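About Kanstead

We're a small school with a big love of pretend cooking! Our play kitchen opened in December with one plate and a handful of toy fruit, and it has been growing ever since.

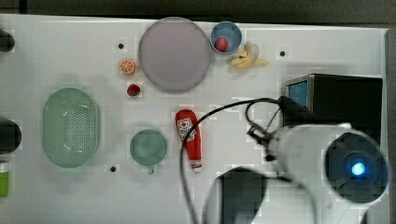
The Play Kitchen Team
Athina Kourkoulas and Styliani Triantafyllou

Plates, bowls, a colander, a mug – children set them out, move them and start all over again. The orange slice and the banana are firm favorites, and the ketchup goes with everything (yes, fruit too).

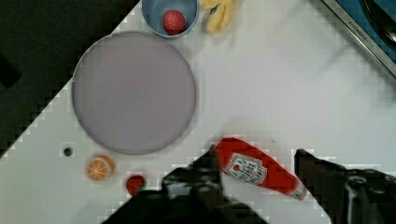 We have 122 children this year, and they take turns at the table in pairs. Athina looks after the morning groups and Styliani the afternoons. Families are welcome to join in – just ask either of them at the front door.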